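13/06/2021

Andberg are back with a second album, and it's a long one. The band put the tracklist up late last night, took it down, then put it up again with one song moved. Title is *Clultamau*. Out in November on the Vidov label, on vinyl, CD and the usual streaming places.

Title comes from a word the singer's grandmother used for the noise a house makes after everyone has gone to bed. No English for it, the band says. Most of the songs take place at night, indoors, in one house, and the last one ends with a door.

Recorded mostly live, few overdubs. Drums in the kitchen, vocals on the stairs. The label's note says the band threw out a whole first version and started over with a new bass player and older amps. More organ this time, less guitar. One song has no drums at all. 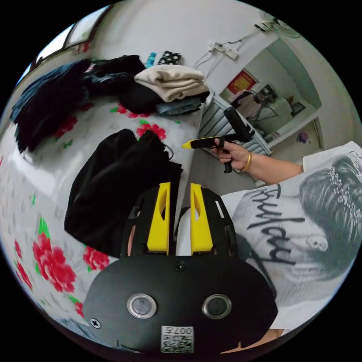
## First single

"Thongsuk" is out now. Starts on a single organ chord, held way longer than you expect, then the full band comes in all at once. Lyric is about a corner restaurant the band ate at every night on there first tour, closed since. It runs a little over the lenght radio likes, so there's an edit too. Get the long one.

No video yet. The label says one is coming before the album and that it won't have the band in it.

B-side is a slower take on an old live favorite, the one they used to close with. Fans have been asking for a studio version for years. Vinyl only for now, 500 copies, black, plain sleeve.

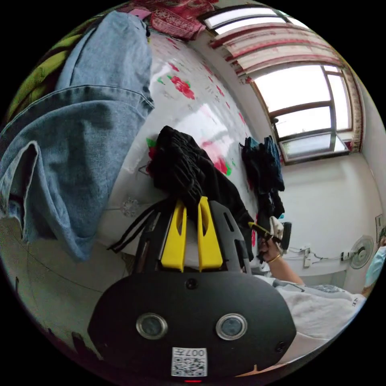
One reader wrote in within the hour to say the new take is too slow and the old live tape still beats it, though the singing is the best the band has put down. Another wants to know why the B-side isn't on the album. We asked. The label says it didn't fit the running order, and that's all we got.

## Shows

Just 2 dates so far, both album launch nights, both small rooms. First one holds 170, second holds 213. Seated, no support act, album played start to finish and then a short set of older songs. Mailing list gets first go at tickets, anything left goes on general sale the next morning. Limit of one pair per order.

Longer tour next year if all goes well. No cities named.

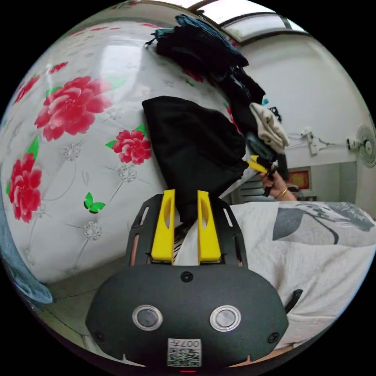 A message on the band's own page says they didn't want to open with big rooms after so long off the road, and that the new songs are quiet enough that talking at the bar would kill them. Replies under it are mostly people asking for a third night. No answer to those yet.

Preorders for the album are open at the Vidov store. Full tracklist to follow once they stop moving songs.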